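Saturday, the second weekend of August

Up at six, coffee, then straight down to the basement before it got too warm to think. The plan for the day was to get my father's coins out of the cookie tins and into something better. 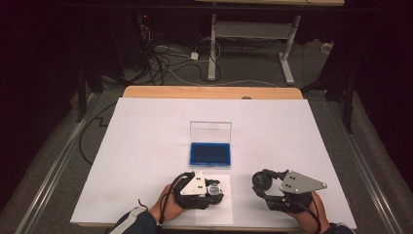
Morning

The tins have been under the stairs since we cleared the house in Tutcombe. I had told my sister there were 1000 coins in them, which was a guess I made on the phone and have been stuck with ever since. Most are ordinary pocket change from trips. He never bought a coin in his life as far as I know. He kept what was left over when he got home and dropped it in the tin with the bus tickets.

I started with the tin marked WORK. Inside were the coins from the years he drove for Tolleck, mostly small brass ones gone brown. I sorted by country first and then by year, and put anything I couldn't read in a saucer. The saucer filled up faster than the rest. My eyes are not what they were and the desk lamp is too yellow.

I did not clean anything. Yavuz Keskin was firm about that when he came by last month. He said a coin that has been polished is a coin that has been spoiled, and that warm water is the most I should ever do, and even then only if there is real dirt. I had already rubbed one with baking soda before he told me. It is very shiny and it looks wrong next to the others. I kept it in the row anyway.

Found 12 of the same coin wrapped together in a page from a calendar. No note. He must have meant to give them to somebody, maybe the kids on the street. I wrapped them up again the way they were.

Lunch

Soup and the end of the rye bread. Mail came: the electric bill and the catalog from Clindo. Their flat trays have gone up again. A tray with 50 spaces is more than I want to pay for something that will hold bus money, so I will stay with paper envelopes for most of it and save the good storage for the few that deserve it.

Called Marta about the tins. She wants the one with the sailing ship on the lid and does not care what is in it. Fine with me. She remembered him letting us trade the coins for chores, one for the dishes, two for the yard - I had forgotten that completely. She says I cheated. I probably did.

Afternoon

Back down at two. Went through the second tin, which was better organized than I expected. He had put some of them in old envelopes from Stankevičius, the hardware store, with the country penciled on the flap. His handwriting got smaller toward the end. One envelope just said "ask" and had a single silver coin in it, worn almost flat. I could make out part of a wreath and a 75, or possibly a 15. I put it aside for Yavuz to look at when he is back from his daughter's.

Copied the flaps into the notebook before transferring anything, so if I mix up the envelopes I can still put it right. Three pages so far. I am writing in pencil too.

Stopped at five. My back was stiff and I had started putting things in the wrong piles. There are two tins left, plus the saucer.

Evening

Watered the tomatoes. The ones by the fence are splitting again - too much rain on Thursday after all that dry weather. Picked everything that was close to ripe and lined it up on the windowsill.

Need to get: a whiter bulb for the desk lamp, soft pencils, more small envelopes. Call Marta back about the ship tin, she wants it mailed and I want her to come and get it.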